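Plekex Two-Arm Bench Kit: Review After a Wrist Fault
Posted Jul 20, 2021

We bought the Plekex kit for small-parts handling: loading trays, moving small bottles, picking up loose pieces that are dull to sort by hand. The kit is two arms, two pairs of rails, the mounting plates, a gripper for each arm and a controller. You supply the table. Ours is butcher block, which is stiffer than the top Plekex suggests and heavy enough that the rails stay square.

I had planned to write this up after a month of ordinary use. The right arm faulted before that, and the fault is now most of the review.

Setup took most of a day. The rails went on without trouble. The manual gives one torque figure for the plate bolts and the sticker inside the box lid gives another. Koller, the distributor, told us to follow the sticker. Calibration is done one arm at a time and is slow but clear. Once it is finished, both arms return to the same point well enough for tray work, and the narrow fingers get in between small items without knocking over the neighbors.

The controller logs every close of the gripper as a cycle. The fault came on the right arm at cycle 1,866. Plekex lists the first wrist inspection at 2,000 cycles, so we were inside the interval and had not opened anything.

The sequence, from the log: the right gripper closed on a piece at the near side of the tray. Finger force read normal. The wrist encoder then reported a step of 2 degrees with no move commanded. The controller waited some 400 milliseconds and tried to correct. It should have stopped. A step that large with no command behind it is a sensor problem or a loose coupling, and neither is fixed by driving the joint. The arm turned the wrist to match the false reading, dragged the tray sideways and went on to the next pick as if the position were good. I pressed the stop on the second bad pick.

The cause was a set screw in the encoder coupling. It had backed out far enough for the coupling to slip on the shaft. There was no thread locker on it, and none on the matching screw in the left arm either, though that one was still tight. I cleaned both, applied medium-strength thread locker, let it cure overnight and recalibrated. Since then I have been running bottles and small loose pieces on the same style of tray, the right arm doing the picking and the left arm held back. 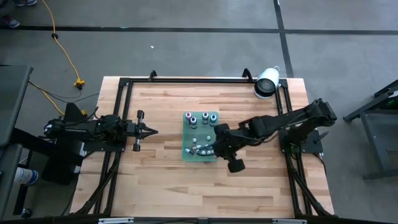 A reader going by Dendham wrote in after I posted the log on the owners' page, to say that the screw is the smaller problem. In Dendham's view any screw can back out, and what matters is that the controller treats an uncommanded step as an error to correct. The same reader had the identical response from a pinched encoder cable, with all screws tight, and now runs with the correction limit set to its lowest value so that the arm drops into a hold on the first odd reading.

I tried that setting and agree with the point. The limit is in the service menu under joint options, and the default is far too generous for a wrist this light. At the lowest value I get a false hold now and then, mostly on fast reversals. I would accept more of them than that.

Two other safety notes. The stop button cuts the motors but leaves the grippers closed on whatever they hold, which is the right choice for bottles and the wrong one for a finger. The manual does not say so. Also, a stop on one arm does not stop the other unless the link option is turned on, and it ships turned off. Turn it on before you do anything else.

Koller answered within a day and sent a new coupling at no charge. Plekex has said a firmware update with a lower default limit is due in August. I have not seen it and will not score the kit on it.

Compared with the Fernonari pair we used before, the Plekex arms are quieter and hold calibration longer - when the coupling holds. The Fernonari stops hard at any encoder disagreement, which I used to find annoying.

Good: rails, repeatability, finger shape, log detail.
Bad: dry set screws, default correction limit, unlinked stops, torque figures that disagree.

Rating: 3 out of 5. If you already own one, check both wrist couplings now and do not wait for the listed inspection.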